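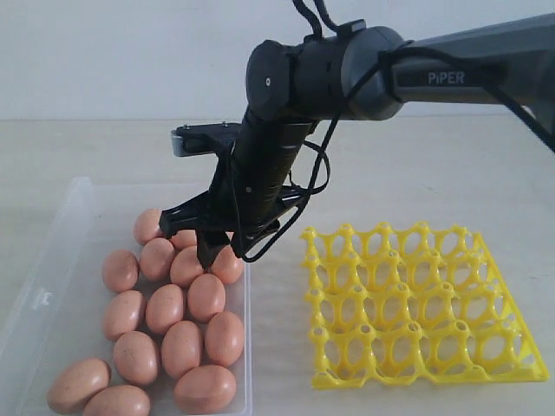
Ticket 179 – Eggs rolling about in the clear tub
Opened by: Nosipho Mokoena
Status: open

Hello! Love the low tub for the brown eggs, so much easier to reach into than the old cartons. One snag: when I take a few out, the rest roll and knock together. Two cracked in December.

Reply, Liis Pärn, 10.26
Great to hear you like it! Try a folded tea towel underneath – and take from alternate ends.

Update, Nosipho
Towel's in and it's miles better! Still a bit of a wobble once it gets down to the last row. Could Skurkside send a divider?

Liis
Asked them, will post here.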